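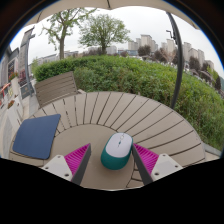 Photo: Ostap Sydorenko

December | Jad Abu Hammour
3 min read

Good evening, everybody, and thank you for coming out after what I know was a long day with your kids. (Wait for the back rows to settle.)

I want to talk about siblings tonight. When we opened the Drimard respite house we had 5 families, and every form we handed them asked about one child. The brothers and sisters got a single line at the bottom!

Last year we gave 2,504 hours of respite care, and roughly 200 of those went to our Saturday-style sibling club over in Sullow. They bake, they complain, they play cards very loudly.

(Read the letter from the Chacko Street family. Go slow.)

So please, take a sign-up sheet on your way out, and if your older one rolls their eyes, bring them along for the pizza anyway.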